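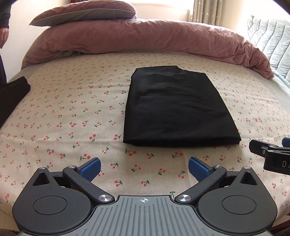
Step 2: Write to your representative

Now the good bit! Pick one banned group or one detained member, and stick to that single case all the way through. Give the court, the case number and the date of the next hearing, then ask one clear question (will you raise this with the ambassador?).

Keep it under 153 words if you can. Short letters get read!

Step 3: Follow it up

Wait 11 days, then ring the office and ask for Rhea Panganiban's briefing sheet to be added to your file.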